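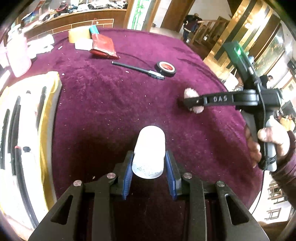 Fig. 1. Mixed small items on a maroon cloth, cables in the box at the left.

Household Order and Storage, course 2614
Lecture notes for Unit 4: The mixed table
Giuliana Carhuamaca, Clulov Evening School, Room 307
Version of 24 November 2024

1. What we mean by a mixed table

In Unit 3 we spoke about cupboards and drawers, where the things already have a kind of address. A mixed table is a different case. It is a surface on which things of many families have come together: writing, cleaning, repair, packaging, personal. Every home has one. In my own home it is the small table by the front door, and my husband has a second one in the garage, which he calls his desk.

In Fig. 1 we find a pen close to a roll of black electrical tape, and a red wallet or flat pouch close to a yellow sponge. These objects have very little to do with each other. When you put away such a table, you must change your thinking with every object, and this is the tiring part of the work. The lifting is nothing.

2. The families

For this course we use the following families. You may add your own, but please keep the names short, so that they fit on a label.

Writing: pens, pencils, markers, small notebooks.
Repair: tapes, glue, screws, small tools.
Cleaning: sponges, cloths, brushes, bottles of cleaning liquid.
Power and cable: chargers, extension leads, all cables.
Personal: wallets, keys, cards, glasses.
Packaging: bags, empty boxes, wrapping.
To be read: everything which you cannot name before reading its label.

The last family is the one that students forget. The white cylindrical container in Fig. 1 has a band of small print near its base, and from the figure I would not decide what it holds. It goes to "To be read". The pink bottle goes there too. A bottle of this colour can be hand cream or it can be a product for the bathroom floor, and these two should not live on one shelf.

3. Order of work

Students often ask me if they should start from the left or from the right. I advise to start from the family and not from the side. The order which I teach is this:

a) Personal things first. A wallet should leave the table before any bag is moved. I have once thrown away a bus card together with some wrapping, and I had to buy a new one in January, when the queue at the office was very long.

b) Packaging second. Crumpled plastic bags take a lot of place and they hide small objects. Open every bag and look inside. Keep the clean ones, flat or folded.

c) Then the small families: writing, repair, cleaning.

d) "To be read". Sit down, put on your glasses if you use them, and read each label completely, also the date.

e) Cables at the end.

Why cables at the end? They need patience, and they need a free surface. If you pull them out in the beginning, you will have two disorders instead of one.

4. About the cloth

A plush cloth is kind to the objects. A container makes no noise on it and a pen does not roll away so easily. It also has bad sides. Lint stays on it, and on a dark colour like this maroon every white fleck can be seen. Very small things, for example a screw or a pill, can sink into the pile. After the table is free, shake the cloth outside and pass your hand over it one time, slowly, before you wash it.

Tape should be kept away from this kind of cloth. The side of a roll is often a little sticky, and once it has fibres on it, the edge does not come up clean any more.

5. Cables

The black cables in Fig. 1 lie in long curves, more or less parallel, in a white box with a yellow rim. This is already a good beginning. A cable which lies in a wide curve lives longer than one which was folded sharply. What I would change is the company: there is packaging material in the same box. Take it out, and the box is for one family only.

If you have many black cables, mark both ends of each one. A piece of paper tape with one word is enough. The Lolura labels that we used in the last lesson are good for jars, but on a thin cable they open again after some weeks.

6. The storage afterwards

Open trays for what is used every day, closed boxes for the rest. In class we use the Zotuvis tray, size 268, because it fits in the school cupboard. At home a shoe box is equally fine. Please do not buy boxes before you have sorted. I say this every year, and every year somebody comes with a car full of boxes.

7. Homework

Choose one mixed table at home, not bigger than a kitchen table. Write down the families you find on it. Clear it in the order of section 3, and note for which object you needed the most time to decide. Half a page is sufficient. It may be written by hand.

Reading: Mabula reader, page 72, the part on shared surfaces. We will discuss it in the first half hour, before the practical work. Bring paper tape and one pen which writes on it.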